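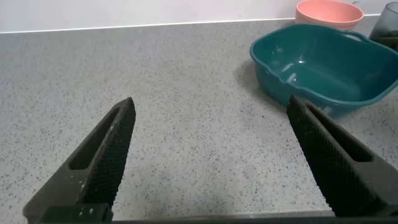 Peslow is a small set of recordings of kitchen counter work, mainly scooping and pouring dry goods. Each session uses one counter and a few household items. The counter is light gray with dark flecks, and the teal plastic basin on it is the main container for the set. Coffee beans were chosen as the dry good.

Contents

The release has 700 clips in 3 folders. Of these, 200 are held back for testing and listed in test.txt. Clip names start with the folder name.
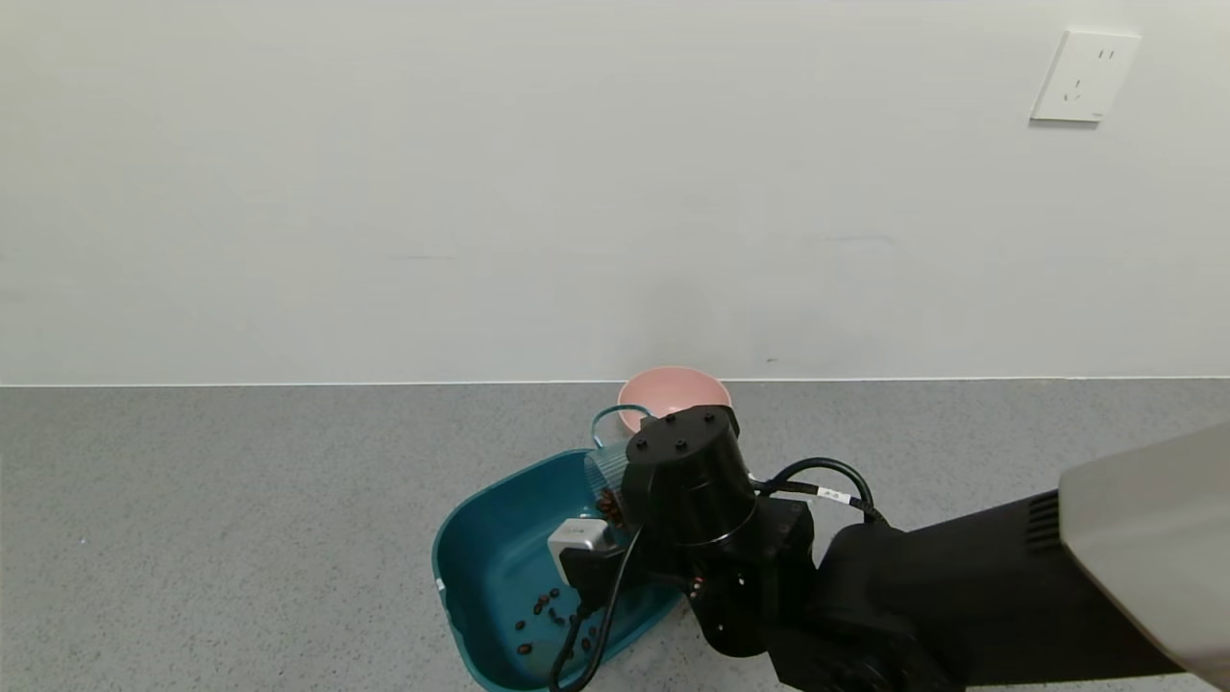 Beans that ended up outside a container were left where they were until the clip was over. Clips with spills are kept and marked "spill" in notes.csv.

Known issues

Lighting changes between folders. Some notes from July use "tray" and "basin" for the same item.

Contact

Kristof De Smet maintains the set. Last updated 12th September.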